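Unit 2 handout: When a grip fails without an alarm
Course notes, R. Dumlao, 2019-10-20

Read this before the lab. The case is the Mellby laundry trial, where small items were picked off a bed one at a time. The log has 91 grip attempts. In 15 of them the controller reported a closed grip and the item was no longer between the pads. No alarm was raised, and the arm carried on to the drop point.

1. Soft load, false width
The controller judged a grip by jaw width alone. Rolled cloth holds the jaws apart at first, then gives. A fold caught between the pads can read the same as a full bundle.

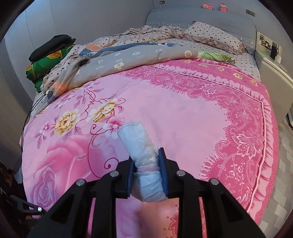 2. What the log shows
Line 832 is the clearest entry. Width is steady for the lift, drops during the swing, and stays inside the accepted band — so the fault check passes. Plot it yourself and mark where you would have stopped the arm.

3. The reach-over problem
Items lost in the swing can land on the bed, on the floor or in the bucket. Reaching after one while the jaws are live is the real hazard. Stop both grippers first, then clear.
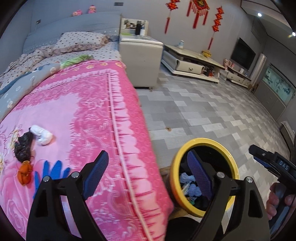

Figure 2. Open jaws over bed and bucket; second gripper at right, hand on its handle.

For the lab: write a check that catches line 832 and still passes a good grip on thin cloth. Reports are due in November.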